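Subject: Re: [cloth-handling] Gripper won't let go of fabric, no fault raised
List: cloth-handling
Date: 11/02/2020

Hi all,

Thanks for the replies on the release problem, they got me looking in the right place! Long message coming, with the quoted post below for anyone who joined the list since October.
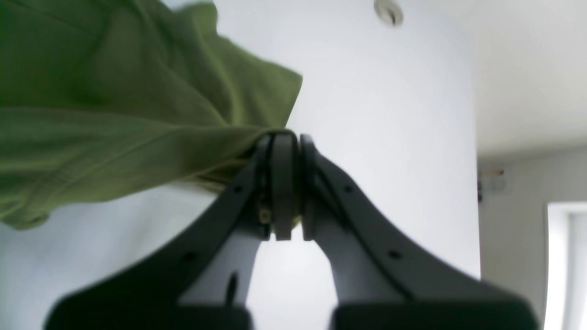 What we were seeing

The green cloth is our regular test piece. It has seams in it, it bunches up nicely between the pads, and it has been through the folding routine more times than I want to think about. The routine goes: pick up, lift, carry over to the folding table, open fingers, move away. In the log every one of those steps came back with a happy "done." On the table, every so often, there was no cloth. The arm had opened, reported open, backed off and taken the cloth along for the ride.

That alone would be a nuisance. What made me write it up as a safety matter is what the arm did next. It believed it was empty, so it switched to the empty-hand speed limit and swung back to the start with a big loose piece of fabric trailing off the fingertips. On one of those swings the cloth wrapped itself around the cable bundle at the second joint and pulled a connector half out. We lost the gripper signal mid-move. The arm stopped, as it should, but it stopped with the fabric wound tight and the joint still holding torque, and my first instinct was to reach in and unwind it by hand. I got as far as putting my arm over the barrier before I caught myself and hit the stop button. I'm telling you this because I've been around these machines a good while and I still nearly did it.

Here is the original post, then my answers to the questions that came in.

> From: Clevia workshop
> To: cloth-handling
> Subject: [cloth-handling] Gripper won't let go of fabric, no fault raised
>
> Hello list,
>
> Has anyone had a two-finger gripper hang on to cloth after an open
> command? We are running the Plandov controller with printed fingers
> and soft pads. The open command completes, the position reading says
> the fingers are at the open target, and the cloth is still there when
> the arm leaves.
>
> It happens in maybe 5 runs out of 200, never twice in a row, and never
> when I'm standing there watching for it. Rigid parts are fine. Foam is
> fine. Thin cotton is the worst.
>
> Things I have tried so far:
>
> - new pads
> - cleaning the old pads with alcohol and putting them back
> - slower open speed
> - a longer pause after opening
>
> The longer pause helped a little, or I imagined that it did. I don't
> like adding delays to hide something I don't understand.
>
> Is it static? The room gets very dry once the heating is on.

Answers, in the order I got them

Is it static? I really wanted it to be static. I ran a humidifier next to the table for two evenings and the failure rate didn't budge. There may be some static in the mix with the thin cotton, but it isn't the main story.

Are the pads sticky? The new ones are, slightly, right out of the bag. The old ones aren't, and the old ones failed too.

Is the position reading from the motor or from the fingers? Whoever asked this one, I owe you lunch. It's from the motor. On the Plandov setup the encoder sits on the motor side, before the linkage. So "open" means the motor turned far enough. It says nothing at all about where the fingertips went.

I put feeler gauges between the pads after each open, which is slow and dull work, and I recommend it to everybody. Most of the time the gap was right. Then on one run the motor reported full open and I could barely get a thin gauge in. I left everything exactly as it was, powered down, locked out, and took the fingers off.

What I found

A screw at the finger joint had backed out. By hand I could turn it with no effort. With that screw loose, the finger could rock on its pivot, and the first part of every opening move went into taking up the slack. With a stiff object between the pads, the object itself pushes the fingers apart and you never notice. Cloth doesn't push back. It just sits in there, pinched in a little bunch, and a very small leftover squeeze is plenty to hold it.

The slack also depended on which way the finger had last been loaded, and I think this explains the randomness. A heavy drape hanging on one side rocks the finger one way, and a short tuck of cloth rocks it the other.

Why had the screw come loose? My own fault, I'm afraid. When I swapped the pads in October I put the screws back dry. The Verstraete assembly notes for these fingers ask for thread locker there, and I had those notes open on the bench at the time. I had skipped down to the part about pad alignment.

What I changed

1. All finger joint screws out, cleaned, refitted with medium thread locker and left overnight before any running. Paint mark across each head so I can see at a glance if one has moved.

2. The gap is now checked with a gauge every 20 cycles during test runs. I'll relax that once I trust it again.

3. After the open command, the arm makes a small straight lift of 10 mm at crawl speed and looks at the wrist force reading. If there is still weight hanging there, it stops and asks for a person. This one I'm really excited about! It took an afternoon to write and it would have caught every single failure we had, whatever the cause.

4. The empty-hand speed limit is gone from this routine. The arm now moves at carrying speed the whole time. We lose a little on cycle time and I don't miss it.

5. Cable bundle rerouted inside the sleeve at the second joint, with no loops for fabric to catch on.

6. A card on the barrier: stop button first, wait for the brakes, then touch the cloth. I wrote it in very large letters for my own benefit.

On number 3, a caution. Our lightest cloth is close to the noise floor of the force sensor, and with the fan in the enclosure running I got false stops until I averaged the reading over a longer window. If you handle anything finer than a bedsheet you may need to check some other way. The Clasumura people have a light beam across the fingertips on their bench and seem pleased with it, although I'd want to know how it copes with a cloth that hangs off to one side and misses the beam.

Results so far

I ran 200 cycles with the green cloth after the fix and had no retained cloth and no stops. Then I did something more fun and backed the screw out again on purpose (barrier closed, speed right down) to see if the lift check would catch it. The check stopped the arm on the first bad release. I'd encourage anyone adding a check like this to break the thing deliberately and watch the check work, it is a very satisfying few minutes.

I haven't repeated the full run on the thin cotton. That was the worst material before and I won't call this closed until it has gone through.

Still open

Does anyone have an encoder or any kind of sensor on the finger side of the linkage? I have room for a small magnet on the outside of the pivot, but the wiring would have to run down the finger and I've just spent a day getting wires away from cloth.

Also, for those with the same fingers: please put a driver on your joint screws before your next run and write back with what you find, loose or tight. If half of us have loose ones I'd like to ask Verstraete to move the thread locker step to the top of the page. If it's only mine, I'll take my lumps.

The lift check is a short script and I'm happy to send it. It's written for the Plandov motion calls but the logic is simple enough to carry over to whatever you run. Please set your own weight threshold from your own sensor readings and don't copy mine.

Thanks again, this list is great.

Clevia workshop

--
cloth-handling mailing list
To unsubscribe, send a message with "unsubscribe" in the subject line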